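# Fourteen days, one bus and a lot of soup
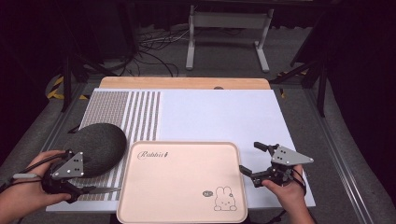
*A pink tray with a rabbit in the corner, on the light gray tabletop.*

She had been home from Davel for less than a week when we talked, and she still hadn't unpacked the second suitcase. "I opened it, I looked at it, and I closed it again," she said, pouring me coffee at her kitchen table on a Monday morning. "There are 6 jars of plum jam in there wrapped in my sweaters, and I'm afraid to find out how many of them made it."

The trip was a group food tour, 14 days in all, put together by a small company called Wivovari that she found through her sister-in-law's church newsletter. She is a retired school librarian and had never traveled with a group before. Her late husband used to plan everything, down to which side of the train to sit on for the view, and for a few years after he died she didn't go anywhere farther than her daughter's. "I wanted somebody else to carry the folder," she told me. "That was really the whole idea. Let somebody else carry the folder for once."

There were 15 of them on the bus, counting the guide, and they started out in Sunum, down on the coast, where the hotel was up a hill so steep that the driver had to take the luggage in two loads. She remembers being tired and a little cross that first evening, and then sitting down to a fish soup with dill and some kind of sour cream in it, and asking for it again at breakfast. "They gave it to me, too! Nobody blinked. The woman just brought the pot back out."

From Sunum they went inland to Mok, a town she talks about the way other people talk about a favorite aunt. They had three nights there, with a cooking class every morning in the back of a bakery. The class was mostly dumplings, and hers, she says, were terrible. "The teacher would pick one of mine up, turn it over, sigh, and put it down very gently. She had about four words of English and I had none of her language, and I knew exactly what she meant." By the third day she was allowed to pinch the edges shut, and she's still proud of it – she pinched a paper napkin for me right there at the table to show how it goes, twice, because she wasn't happy with the first one.

It wasn't all smooth. The road over the pass was closed for rockfall the morning they were supposed to leave Mok, so the bus went the long way, 212 miles with one real stop, and the lunch that had been booked at a farm turned into crackers and pears in a gas station parking lot. I asked if people complained. "Oh, sure, for an hour or so," she said. "Then one of the men found out the station sold hot fried bread from a window on the side, and after that you couldn't have gotten us back on the bus with a stick." She says it's the meal the group still writes to each other about, more than the fancy dinner on the last night, which had seven courses and went on until almost midnight.

I wondered what she would tell someone thinking about going on their own. She took her time with that one, and got up to let the dog out before she answered. "Bring shoes you've already worn," she said finally. "And sit with different people. I sat with the same two ladies for the first four days because I was shy, and they were lovely, but there was a retired bus mechanic in the back row who knew everything about bread, and I didn't find that out until we were nearly to Davel."

She's thinking about May for the next one. Wivovari runs a shorter trip then, only up the coast, and her daughter might come along if she can get the time off from work. The deposit isn't due for a while yet, and in the meantime she's been making the fish soup on weekends and getting it a little bit wrong every time. She thinks it's the dill. "Theirs was stronger," she said. "Or I was hungrier. I had just climbed that hill, you know."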